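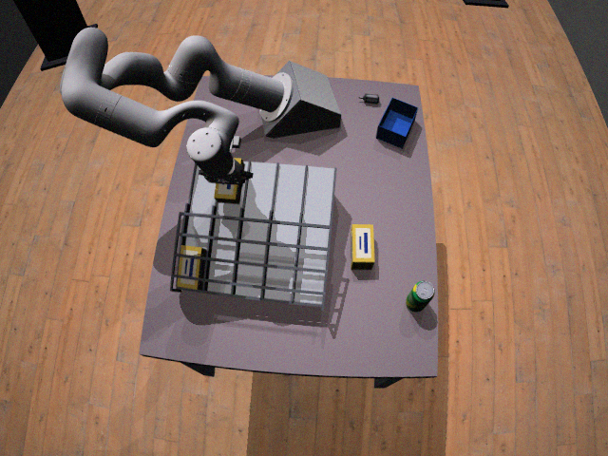
シミュレーション環境「Pastument」での棚作業。アームの先端は棚の上段側、黄色い箱の位置にある。

遠隔教示セット Pliton
2025年2月24日(月) 文:Kanako Hirano
シェア 100 コメント 2

Plitonは、ロボットアームに作業を手本で教えるための遠隔教示セットです。操作者が手元の操作アームを動かすと、画面内または実機のアームが同じ姿勢をとり、その間の関節角度、グリッパーの開閉、視点映像がひとつの記録として保存されます。プログラムを書かずに手本を集めたい研究室、生産技術部門、教育機関に向けた製品です。開発と販売はRultenが行っています。

■ セット内容
・操作アーム本体(卓上クランプ付き)
・グリッパー操作用トリガー
・フットペダル(記録の開始と終了、やり直し)
・接続ケーブル 2本
・教示ソフトウェア Pliton本体ライセンス
・シミュレーション環境 Pastument(棚作業シーンを同梱)

操作アームは机の縁にクランプで固定します。天板の厚みによっては付属の当て板をお使いください。壁際に設置する場合は、肘にあたる関節が後方へ張り出しますので、奥行きに余裕をとってください。

■ 教示の流れ
シーンを選び、操作アームを初期姿勢に合わせます。画面右上の表示が緑に変わるとペダルが有効になります。ペダルを踏むと記録が始まり、もう一度踏むと終了します。失敗した手本は、終了直後にペダルを長押しすると破棄されます。破棄した手本も番号は欠番として残り、後から一覧で確認できます。

1シーンにつき300件までの手本をひとつのプロジェクトに登録できます。それを超える場合はプロジェクトを分けてください。分割したプロジェクトは書き出しのときに結合できます。

保存した手本は時間軸上で前後を切り詰めることができます。把持の直前で手が止まっている区間など、学習に不要な部分を削る用途を想定しています。軌道そのものを描き直す機能はありません。

■ 棚作業シーンについて
Pastumentに同梱の棚作業シーンは、机の上に仕切りのある棚、同じ柄の黄色い箱、緑の缶、青い上開きの容器を置いた構成です。棚には格子があり、箱へ近づく経路が限られます。開けた机の上から箱を取る動作と、仕切りの間の箱を取る動作では手首の角度のつけ方が大きく変わるため、最初は机の上に単独で置いた箱から始めることをおすすめします。

物の初期位置は、固定と無作為のどちらかを選べます。無作為を選んだ場合も、棚、容器、アームの取り付け位置は動きません。照明の向きは別に設定します。影の出方が変わると学習結果に差が出ることがありますので、評価用の手本は照明の設定を控えておいてください。

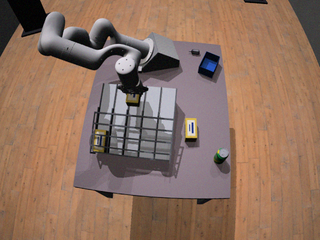
Fumiko Shimada:仕切りの間へ手首を下ろすとき、操作アーム側にも格子に当たった感触は返ってきますか。うちで使っているHosodaの操作卓には反力がなく、慣れない人は当たったまま押し込んでしまいます。

返答(Rulten サポート):簡易的な反力が返ります。接触を検出すると操作アームの関節が重くなり、画面の縁が橙色に変わります。接触した方向までは再現していません。反力の強さは設定画面の「操作」から変更でき、切ることもできます。接触の時刻は手本に記録されますので、後から接触を含む手本だけを抜き出せます。

■ 実機への接続
Plitonは、関節角度の指令を受け取れるアームに接続できます。対応機種の一覧は教示ソフトウェアの「接続」画面で確認してください。一覧にない機種は、関節の数と可動範囲を記入した設定ファイルを作成すると接続できる場合があります。設定ファイルのひな型はソフトウェアに含まれています。

シミュレーションで集めた手本を実機で再生する場合は、必ず低速再生で経路を確認し、非常停止を手元に置いてください。実機の机の高さや棚の寸法がシーンと異なると、同じ関節角度でも先端の位置が合いません。寸法はシーン編集画面から変更できます。

■ 記録形式
手本は1件ごとにひとつのフォルダーに保存されます。中身は関節角度とグリッパー開度の時系列、視点映像、シーン設定の控えです。視点は机の手前上方に加えて手首視点を選べます。両方を同時に記録すると保存容量が増えますので、長時間の作業では保存先の空きを確認してください。

操作者名は任意の項目です。複数の人が交代で教示する場合は入力しておくと、人による動きの癖を後で比べることができます。

■ 保守と保証
操作アームの保証期間は納品から2年です。トリガーのばねとペダルのゴム足は消耗品として別売りしています。関節の原点がずれたときは、ソフトウェアの「原点合わせ」を実行してください。実行しても画面のアームと姿勢が合わない場合は、返送による調整を承ります。

教示ソフトウェアの次回更新は6月を予定しています。更新後も、現在の形式で保存した手本はそのまま読み込めます。

■ 貸し出しと見積もり
購入前の貸し出しを受け付けています。お申し込みの際は、教示したい作業の内容、接続予定のアームの機種、設置する机の天板の厚みをお知らせください。シミュレーションのみでお使いの場合、機種の記入は不要です。

見積もり窓口:Rulten 教示機器担当 Ryota Sakamoto
技術的なお問い合わせ:同 Hatsue Takeda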